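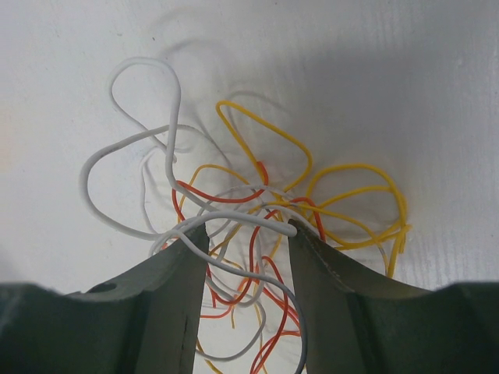

Stestevus has released version 3 of Niner, its video converter for home computers, and the main change will please people who keep old recordings on their phones and tablets. The program can now read the files from many older camcorders directly, without the extra step of copying the whole memory card into one folder first.

The new version came out in February and is a free update for everybody who already has version 2. Users of the first version must buy a new licence.

Until now, the most common complaint about Niner was the broken clip. Many camcorders divide a long recording into several files when it reaches a certain size. When such files were converted separately, a short piece of sound often disappeared at the place where one file ended and the next one started. In a school concert or a wedding speech this was easy to hear. Niner 3 recognises that the files belong together and joins them before the conversion begins. The user sees only one clip in the list, with its full length.

"People wrote to us with the same problem for years, and we had always the same answer, that they should join the files in another program," said Vija Kivi, who leads the work on Niner at Stestevus. "It was not a good answer. I did not like to send it."

The joining function works also with recordings which were already copied to a hard disk, as long as the files still have their original names. If somebody has renamed them, the program asks for the correct order, and the clips can be moved up and down in the list with the mouse.

A second change concerns interlaced video, the kind that shows thin horizontal lines around moving people when it is played on a modern screen. Earlier versions had one setting for this, which was switched off at the beginning and rather hidden in the menu. Now the program checks each clip and switches the filter on when it is needed. It can still be switched off by hand for a single clip or for the whole list.

The list itself may hold up to 200 clips at one time. Conversion can be paused and continued later, also after the computer has been restarted. The finished files go to a folder of the user's choice, and the date of the original recording is kept, so that the clips appear in the right place in the photo library of the tablet.

Niner 3 has lost one function. The direct burning of discs has been removed, and Stestevus says that it will not come back. Those who still make discs for their relatives are advised to keep version 2 on the computer. Both versions can be installed side by side — they use separate settings and do not disturb each other.

Subtitles are also not much improved. The program can place them in the picture, but it cannot save them as a separate track that the viewer turns on and off. According to Kivi, this is planned for a later update, and she did not want to name a month.

Owners of Bite, the smaller Stestevus program for cutting clips, can open their saved projects in Niner 3 and convert them from there. Projects from Toltarby, the company's older editor, are not supported. They have to be exported as normal video files first.

The update is offered automatically when Niner is started with an internet connection. It can also be downloaded from the customer page with the licence number. Stestevus recommends finishing all waiting conversions before installing, as the old list is not carried over to the new version.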